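I have used the Drandon news reader for 11 weeks now. It collects government statements and parliament votes from many countries and puts them in one list. I bought it in April, when Otis Halvorsen recommended it to me.

The good part is the search. I typed "border agreement" and got 39 original documents, most with a date and a translation. The translations are a little stiff – but I could understand them.

The alerts are weaker. I received the same notice about a trade summit three times in one morning, and the settings page did not help me.

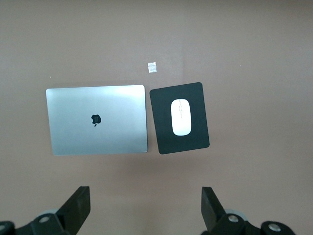
Drandon costs 21 dollars per year, and I think the price is fair. The phone version is slow with long treaties. I prefer to read on a laptop, a plain silver one that I can close when the news becomes too much. I will renew.

Related
Kernport council votes on foreign aid letter
Lucinda Wojcik: Who reads a treaty?
Pesville radio ends its world news hour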